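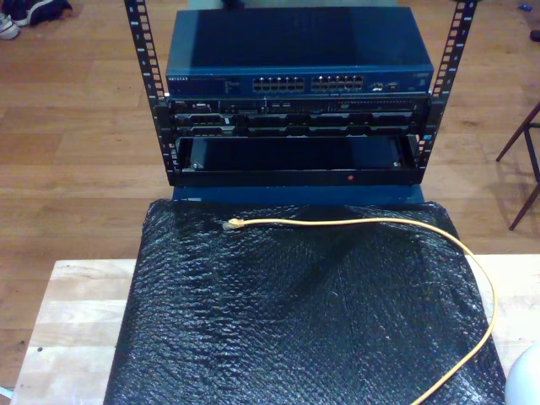 ## Moving a small office's network over one evening – how would you do it?

**bulel_bob**

Evening all. Our office (24 desks, two printers nobody loves) is moving down the corridor in July and I've been handed the network because I once fixed the wifi. Landlord is Sandinville, who want us out of the old rooms by 8am the next morning, so I get one evening.

My plan so far is to label every patch lead at both ends, draw the port layout on paper, shut down, carry, rebuild. My boss thinks labels are a waste of time and we should just plug everything in wherever it fits. Thoughts?

**Desjardins_Dave**

Label everything. I did a move like yours without labels and was still tracing leads at ten past two in the morning with a torch in my teeth. Never again!

Also take photos of the front and back before you touch anything. Your paper drawing will be wrong somewhere, mine always is.

**mossy**

I'm going to side with the boss a bit. If it's one flat network and every port on the switch is set up the same, it really doesn't matter which lead goes where. Plug in, look for lights, go home. If you've got a separate network for phones or guests then fair enough, label those few and leave the rest.

**bulel_bob**

We do have phones on their own ports, yes. Six of them I think. And one port for the door entry that must never be touched, according to a sticky note from before my time.

@mossy do you reuse the old patch leads or buy new? Ours are a right mixture, grey ones with the clips snapped off, a few yellow, one that's been painted over along with the skirting board.

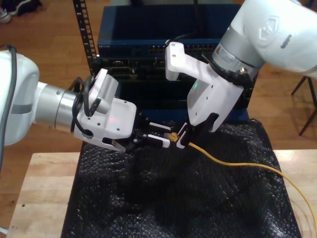

**Carleen Costigan**

Buy new, please. A lead with a snapped clip will work perfectly until somebody hoovers near it, and then you'll get a phone call. I bought a bag of 26 short ones from Clarkitz for our last move and had two left over. Get a different colour for the phones while you're at it.

**mossy**

Agree on the broken clips, bin those. Binning good leads just because they're old seems daft to me though. I've got some that have outlived three switches.

**Carleen Costigan**

And how many evenings have you lost to the one bad one in the box? I'd sooner spend the money.

**Desjardins_Dave**

You two had this exact argument last year :)

Bob, don't forget the boring bits. Cage nuts go missing so tape them in a bag to the shelf they came off. Bring more velcro ties than you think. And lay something grippy down in the van or on the trolley before any kit goes on it. I use an old rubber-backed mat out of my hallway.

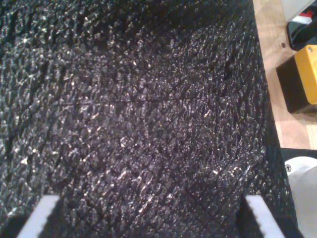

Oh, and carry the heavy things on their own, with two people. I know it's only down the corridor, but corridors have fire doors and fire doors have opinions. Give yourself 20 minutes at the end to try every phone and print a page on both printers while there's still someone about to help.

**bulel_bob**

Right, new leads for the phones and the door thing, keep the decent old ones for the desks, labels on everything (sorry boss). Does anyone have a view on label type? The little wrap-round ones or flags?

**mossy**

Flags. The wrap-round ones are impossible to read once the leads are bunched up.

**Carleen Costigan**

Wrap-round. Flags catch on everything and fall off.

**Desjardins_Dave**

Oh here we go.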